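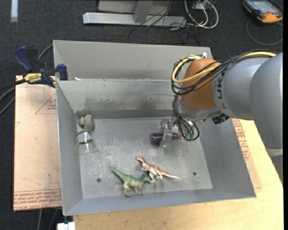 Bac A, côté caméra fixe. Pince en bas à l'arrière droit, à l'objet violet. Les deux dinosaures sont encore à l'avant.

Cahier de manip, vidage de bac, 12 août 2025

Je reprends la série avec le critère de choix modifié. Rappel pour ceux qui n'ont pas lu les pages d'avril : la méthode propose des points de prise à partir de l'image, leur donne un score, et le bras exécute le meilleur. Avant, le score regardait seulement la forme locale. Maintenant il contient aussi un terme de dégagement, c'est-à-dire la place libre pour les doigts autour du point. Chrysanthi Raptis a écrit ce terme, moi j'ai réglé le poids.

Protocole : 104 essais avec l'ancien score, 100 avec le nouveau. (Les quatre de différence, ce sont des essais que j'ai annulés moi-même, arrêt de Tenine au milieu du mouvement. Je ne les ai pas remplacés, il faudra le dire si on publie.) Mêmes objets dans les deux cas, versés de nouveau quand le bac est vide.

Résultat brut : 17 échecs avec le nouveau score. Pour l'ancien je n'ai pas fini de relire les journaux, donc je n'écris pas de chiffre ici. Mon impression est que c'est mieux le long des parois, mais une impression n'est pas une mesure.

Ce que j'ai noté pendant les essais :

Objets brillants. La profondeur reste mauvaise dessus. Le point proposé saute d'une image à l'autre de quelques millimètres, parfois plus. J'ai essayé la moyenne sur plusieurs images, cela stabilise le point, mais cela ralentit le cycle et je ne suis pas convaincu.

Objets transparents. Le gobelet clair est proposé presque toujours par ses anneaux vert foncé, rarement par le corps. Dans le coin arrière gauche, le terme de dégagement le pénalise deux fois : à cause de la paroi et à cause de l'objet gris et beige juste derrière. Il est donc choisi très tard. Ce n'est pas un bug, mais il faut vérifier que le poids n'est pas trop fort.

Objets qui se touchent. Les dinosaures sont un bon cas : la tête du vert contre le bas des pattes du brun. La segmentation de Skivia les a fusionnés en un seul masque dans plusieurs essais, et alors le point tombe sur le contact, ce qui est le pire endroit. Duangkaew les sépare mieux mais elle coupe les queues.

Les trous ronds du fond : j'avais peur de fausses propositions dessus. J'ai filtré par la hauteur et je n'en ai plus vu.

À faire :
- finir la relecture des journaux de l'ancien score, avec la même grille que les 17 échecs
- refaire une petite série avec le poids du dégagement divisé par deux
- resserrer la pince de serrage IRWIN à gauche avant chaque série, et l'écrire ici
- demander à Kodcombe si leur format d'annotation accepte deux masques qui se touchent

Question pour Chrysanthi : est-ce que le dégagement est calculé avec les doigts ouverts au maximum, ou à l'ouverture prévue pour l'objet ? Dans le code je lis la première chose, dans ta note la deuxième.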